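第四章　水与硬度

本章学习内容

学完本章以后，读者应当能够说明天然水中主要溶解了哪些离子，区分暂时硬度和永久硬度，写出碳酸氢盐受热分解的化学方程式，根据滴定数据计算水样的总硬度，并比较几种常用的软化方法。本章需要用到第二章的溶解平衡和第三章的酸碱反应。对碳酸的两步电离还不熟悉的读者，建议先回到第三章第四节复习。

引言

弗伦顿（Flundton）镇的居民从两处取水。镇子西边的住户用的是水库水，水来自花岗岩山区，烧水壶用上几年，内壁仍然光亮。镇子东边的住户用的是井水，井打在石灰岩层里，新壶用不到一个月，壶底就会蒙上一层灰白色的硬壳。两边的水都符合饮用标准，看上去同样清澈，尝起来差别也不大。在东边工作的洗衣店主伊斯梅尔·巴蒂斯塔（Ismael Batista）曾经记过一笔账：店铺从西边搬到东边之后，洗同样多的床单，肥皂的用量几乎翻了一倍，毛巾晾干以后发硬，热水管每隔一段时间就要拆下来清理。

造成这些差别的，是水里溶解的钙离子和镁离子。雨水落到地面时含有少量溶解的二氧化碳，经过土壤时又吸收了植物根系和微生物放出的二氧化碳，成为很稀的碳酸溶液。这种溶液流过花岗岩，几乎带不走什么东西；流过石灰岩，则会慢慢把岩石溶解。反应可以写成：

CaCO3 + CO2 + H2O ⇌ Ca2+ + 2HCO3-

这个方程式是本章的中心。向右进行，石灰岩被溶蚀，地下形成裂隙和溶洞，水的硬度升高；向左进行，碳酸钙重新析出，在溶洞里成为钟乳石，在家里成为水垢。两种现象的时间相差很大，一根钟乳石的生长以千年计，而水垢在几个星期内就能用指甲刮下来，但所依据的化学平衡是同一个。

4.1　什么是硬水

“硬水”这个说法最初来自洗涤。用肥皂洗衣服时，如果不容易起泡沫，还生成一种黏附在布料上的灰白色浮渣，人们就说这种水“硬”。肥皂的主要成分是高级脂肪酸的钠盐，例如硬脂酸钠。硬脂酸钠能溶于水，硬脂酸钙却不能。水中的钙离子遇到硬脂酸根，就结合成沉淀：

Ca2+ + 2C17H35COO- → (C17H35COO)2Ca↓

在钙离子和镁离子没有消耗完之前，加入的肥皂大多变成了浮渣，起不到去污的作用。巴蒂斯塔多用的那部分肥皂，就消耗在这个反应里。合成洗涤剂的钙盐多数溶解度较大，受硬度的影响比肥皂小，不过洗衣粉里通常仍要加入能结合钙离子的助剂。

现代化学对硬度的定义不再依赖肥皂，而是直接以钙离子和镁离子的总浓度表示。铁、锰、锶等离子也能使肥皂沉淀，但在一般天然水中含量很低，计算时通常忽略。为了便于比较，常把钙、镁离子的总量换算成碳酸钙的质量，单位为毫克每升。换算时取碳酸钙的摩尔质量为100克每摩尔，因此1毫摩尔每升的钙、镁离子总量相当于100毫克每升的碳酸钙。

例题4.1　某水样每升含钙离子42毫克……这样的数据如何换算，将在4.4节详细讨论。在此只需记住换算的方向：先由质量求物质的量，再把钙和镁的物质的量相加，最后乘以碳酸钙的摩尔质量。把钙和镁的质量直接相加是初学者常犯的错误，因为两种离子的摩尔质量不同，1毫克镁离子对硬度的贡献大于1毫克钙离子。

4.2　暂时硬度与永久硬度

硬水按照所含阴离子的不同，分为两种情形。

如果与钙、镁离子相配的主要是碳酸氢根，这部分硬度可以通过煮沸除去，称为暂时硬度，也叫碳酸盐硬度。煮沸时，二氧化碳从水中逸出，引言中的平衡向左移动，碳酸钙析出：

Ca(HCO3)2 → CaCO3↓ + CO2↑ + H2O（加热）

碳酸氢镁受热时先生成碳酸镁。碳酸镁在水中有一定的溶解度，继续煮沸会逐渐水解，转变为更难溶的氢氧化镁：

MgCO3 + H2O → Mg(OH)2↓ + CO2↑（加热）

所以水垢一般是碳酸钙和氢氧化镁的混合物，两者的比例取决于水源，也取决于加热的时间和温度。

如果与钙、镁离子相配的是硫酸根、氯离子或硝酸根，煮沸不能使它们沉淀，这部分硬度称为永久硬度，也叫非碳酸盐硬度。“永久”只表示不能靠煮沸除去，用化学方法或离子交换仍然可以除去。硫酸钙是一个需要留意的例子，它在高温下溶解度下降，因此在锅炉里也会结垢，这种垢质地致密，用稀酸也不易清除。

天然水往往同时具有两种硬度，二者之和称为总硬度。总硬度由滴定测得，暂时硬度可以通过比较煮沸前后的总硬度来估计。比较时要先把煮沸后的水冷却、过滤，并用蒸馏水补足蒸发掉的体积，否则剩余离子因水量减少而变浓，结果会偏高。

4.3　水垢及其影响

家庭中最常见到水垢的地方是烧水的器具。水每烧开一次，就有一部分碳酸氢钙分解，析出的碳酸钙一部分悬浮在水中，使水略显浑浊，另一部分附着在温度最高的表面上。直接在炉火上加热的壶，水垢先出现在壶底；装有电热元件的器具，水垢先出现在元件表面。壶中残留的水自然蒸干，也会留下一圈白色的痕迹，其中除碳酸钙外还含有原先溶解的其他盐类。
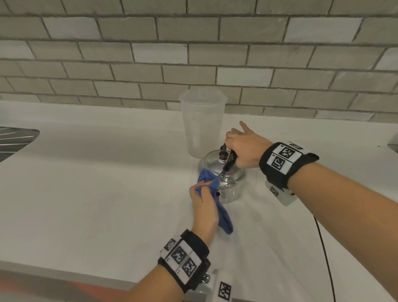
水垢的导热能力远低于金属。壶底结了垢以后，热量必须先穿过垢层才能传给水，烧开同样多的水要花更长的时间，消耗更多的燃料或电能。对一只壶来说，这点损失不大；对工业锅炉来说，问题要严重得多。垢层使金属壁的温度升高，强度下降，垢层厚薄不均时，各处膨胀的程度也不同，严重时管壁会鼓包甚至破裂。因此锅炉用水必须预先软化，水质的检验也要按固定的周期进行。

供水管道中的情况稍有不同。薄薄一层碳酸钙能把水和金属隔开，减缓管道的腐蚀，并减少金属离子进入水中。水过软、酸性过强时，这层保护膜会溶解，旧管道中的铅和铜更容易溶出。所以自来水厂并不追求把硬度降到零，有些水厂处理很软的水源时，还会适量加入石灰来提高硬度和碱度。

除去水垢，利用的是碳酸钙与酸的反应。家庭中多用食醋或柠檬酸：

CaCO3 + 2CH3COOH → (CH3COO)2Ca + CO2↑ + H2O

反应时可以见到细小的气泡。氢氧化镁也能与酸中和而溶解。酸液不宜过浓，浸泡时间也不宜过长，垢层溶解后应及时倒掉酸液并用清水冲洗。含氯漂白剂绝不能与酸性除垢剂同时使用，两者反应会放出有毒的氯气。

阅读材料　一口井的记录

索兰吉·金塔纳（Solange Quintana）在波特拉（Portela）的一所中学教化学。她让学生逐月测定学校水井的总硬度，记录贴在实验室门边的一张坐标纸上。二月的测定值是全年最低的，当时正值雨季，降水大量渗入，井水被稀释。到了旱季，水在岩层中停留的时间变长，硬度逐渐升高。学生埃尔汗·彻纳尔（Erhan Çınar）注意到，曲线的最高点比降水最少的月份来得晚，并提出地下水从补给区流到井里需要一段时间。

这个解释是合理的，但仅凭一口井的数据还不足以证明。请思考：如果要检验这一解释，还应当在哪里取样，测定哪些项目？取样瓶应当怎样处理，才能避免二氧化碳逸出、碳酸钙在瓶中析出？

课前实验　比较几种水的起泡情况

用品：带塞试管，滴管，量筒，肥皂的酒精溶液，蒸馏水，自来水，煮沸后冷却并过滤的自来水，稀氯化钙溶液。

在各支试管中分别加入等体积的上述水样。向第一支试管滴加1滴肥皂溶液，塞好塞子，用力振荡，静置观察。若泡沫很快消失，再加1滴，重复操作，直到泡沫能覆盖液面并保持1分钟不消失，记下所用的滴数。其余各支试管按同样方法处理。振荡的力度和时间应尽量一致，最好由同一名学生完成全部操作。肥皂的酒精溶液易燃，实验时应远离明火。

记录结果后，回答下列问题。

1. 哪一种水样消耗的肥皂溶液最少？它在本实验中起什么作用？

2. 自来水煮沸前后所用滴数之差，与哪一种硬度有关？

3. 若把氯化钙溶液也煮沸并冷却，补足水量后再测，预计滴数是否会有明显变化？写出理由。

4. 有一组同学测得煮沸后的自来水比煮沸前消耗更多的肥皂溶液。试指出操作中可能出现的疏漏。

下一节从最后一个问题谈起，介绍用乙二胺四乙酸二钠滴定总硬度的原理和步骤。肥皂法只能作粗略的比较，滴定法则能给出可以相互核对的数值。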